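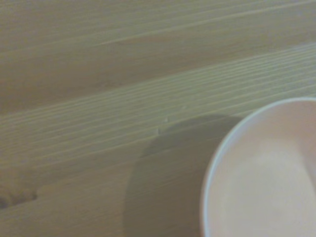
A round white bowl and its shadow on a wooden tabletop.

Progress Report to the Munshi Fund
Brokville Charity Lottery: Retail Renewal and Player Protection Grant
20 Nov 2019

1. Status

The grant supports two linked pieces of work: the replacement of aging ticket terminals at independent retailers, and the introduction of player protection training for the staff who operate them. Both are in progress. Terminal replacement is ahead of the schedule agreed with the Fund, and training is behind it. The Lottery does not request any change to the total award at this time.

2. Terminal replacement

The program covers 700 retail locations. At the close of the reporting period, 375 had received the new Drolleo terminal and had completed their first weekly settlement on it. Installation was paused for part of August while the supplier corrected a fault in the scratch ticket activation screen, under which a pack could be marked as active before the retailer had confirmed delivery. The fault affected inventory records only. No prize claims were delayed and no player accounts were involved.

Retailers have asked most often about the settlement report, which now prints draw sales and scratch sales on separate lines. Several smaller stores had been reconciling the two by hand and found the first new reports hard to match against their own books. A one-page guide was mailed with the next ticket delivery.

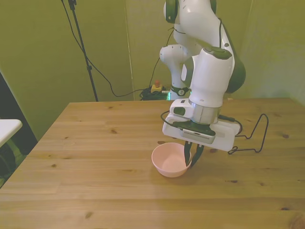
The remaining installations are grouped by delivery route, beginning with the northern routes, where the old terminals have the highest rate of service calls. Stores that share a phone line with an alarm system will be left until the end of the sequence, as each requires a separate visit from the network contractor.

3. Player protection training

Training is delivered online through the Flovusa platform and must be finished before a retailer may sell tickets priced above the standard tier. Enrollment stands at 358 locations, of which 231 have completed all modules. The shortfall is concentrated in stores with high staff turnover, where an enrolled employee often leaves before the final module.

In response, the Lottery has shortened the module on age checks and now allows a store manager to certify new staff in person for that module only. The module on self-exclusion remains online and is unchanged. The Fund's condition that every location complete training within the grant term still stands, and the Lottery expects to meet it - provided that the winter enrollment drive performs as planned.
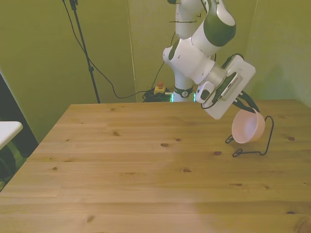
A robotic arm holds a pink plastic bowl by its rim.

4. Spending

Equipment spending is within budget. Training spending is below budget as a direct result of the enrollment gap, and the unspent portion will be carried into the next period under the terms of the award. Travel costs were slightly higher than planned on account of repeat visits during the August pause.

5. Next period

The Lottery will resume installation on the northern routes, issue the revised settlement guide in Spanish, and begin mystery shopper visits to test age checks at trained locations. Results from those visits will be included in the next report, together with an updated list of stores awaiting network work.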